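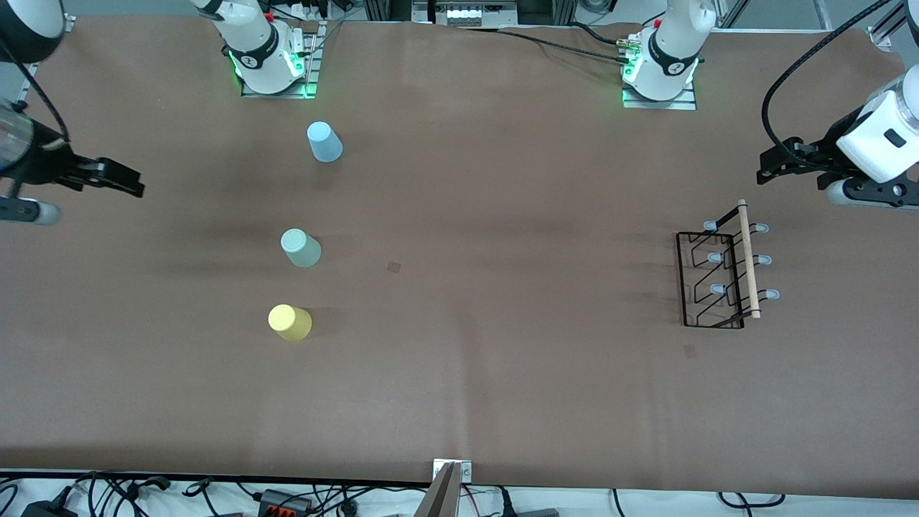
Caderno de bancada, projeto Saltness
27 de março de 2018

Tarefa dos copos, segunda volta. Ponto de partida igual ao do protocolo: três copos de plástico virados para baixo à esquerda, suporte de arame vazio à direita, pinças viradas para dentro. A ordem de cor é azul ao fundo, verde no meio, amarelo mais perto de nós. Escrevo isto por extenso porque no relatório da turma anterior alguém trocou a ordem a meio e ninguém deu por isso até à defesa.

O que se pretende: o braço direito pega num copo e passa-o ao esquerdo, o esquerdo pendura-o num dos pinos do suporte. Seis pinos, três copos. O Narayanan Iyer defende que sobrarem pinos é bom, dá liberdade à política para escolher. Eu acho que nos dá liberdade a nós para chamar sucesso a qualquer coisa. Se o copo acaba pendurado no pino errado, conta? O enunciado não diz. Perguntei em agosto e continuo à espera.

Demonstrações

Temos 309 gravadas no total. Depois de deitar fora as que têm a passagem mal feita, ficam 236. O critério de "mal feita" foi decidido por quem estava ao computador em cada sessão, portanto não é critério nenhum. Abri 20 ao acaso das aprovadas e em várias o operador hesita muito antes de fechar os dedos. Se treinarmos com isto vamos ter um robô que hesita muito antes de fechar os dedos, e depois alguém vai escrever que ele "planeia".

Proposta: rever tudo com uma regra escrita, por duas pessoas em separado. Já sei que vão dizer que não há tempo.

Sobre o modelo Korow

O grupo da outra bancada usa o Korow e garante que generaliza para posições novas. Pedi para ver. As posições novas ficam a dois dedos das antigas. Não digo que seja mentira, digo que ainda não vi o copo amarelo sair do canto onde o puseram sempre. Para a nossa avaliação quero posições sorteadas antes de cada tentativa, pelo script e não por quem gostava que aquilo funcionasse.

Outra coisa que me faz comichão: as cores. Na nossa recolha o azul está quase sempre ao fundo. Uma rede preguiçosa aprende "azul = longe" e safa-se muito bem até ao dia da demonstração. Baralhar as cores custa muito pouco e devia ter sido feito desde o início. Incluo-me na culpa.

Mesa

A cobertura castanha tem uns vincos ligeiros. Não me parece que incomodem as pinças, mas mudam a sombra consoante a luz, e há também umas marcas quadradas escuras, uma perto do meio e outra logo abaixo do suporte. O Narayanan quer usá-las como referência para pousar as coisas. Eu preferia uma folha de posições a sério. Uma referência que depende de a cobertura não escorregar não me serve.

Cabos: o molho junto à borda de cá continua por arrumar. O cabo em espiral do lado esquerdo do robô faz um arco grande por cima da mesa. Verificar se em extensão máxima roça no suporte. Se roçar, metade do que andamos a atribuir à política pode ser o cabo.

Suporte: é de arame fino e leve. O meu receio é que a pinça, ao enfiar o copo no pino, empurre o conjunto em vez de pendurar. Sugeri fita por baixo. Foi rejeitado por ser "batota". Não percebo em que manual vem escrito que um suporte tem de andar à solta.

Plano de ensaios

1. Sortear posições com o script e guardar a semente.
2. 15 tentativas por política, as mesmas posições para todas.
3. Anotar em separado: pegou, passou, pendurou, largou. Nada de nota única de zero a dez.
4. Filmar tudo, incluindo as falhadas.
5. Quem avalia o vídeo não pode ser quem treinou.

O ponto 5 foi o que deu mais discussão. O argumento contra é que somos poucos. O argumento a favor é que no semestre passado um copo que caiu ao fim de um instante ficou registado como pendurado.

Concurso Bošković

Falta decidir se concorremos com isto. O regulamento pede taxa de sucesso e vídeo sem cortes. Vídeo sem cortes temos, ou podemos ter. Taxa de sucesso não temos, temos impressões. Fui contra a inscrição antes de haver números e fiquei em minoria. Fica registado.

A equipa da Releck, que também concorre, mostrou um vídeo muito bonito acelerado quatro vezes. Ninguém perguntou quantas gravações ficaram na gaveta. Perguntei eu, e a resposta foi que isso vinha no artigo. Não há artigo.

Por fazer

Regra escrita para aprovar demonstrações (eu, rascunho).
Baralhar cores e gravar mais, com o azul fora do fundo.
Teste do cabo em espiral com o braço esticado (Narayanan).
Perguntar outra vez ao professor se o pino conta.
Script do sorteio: falta impedir que ponha dois copos um em cima do outro.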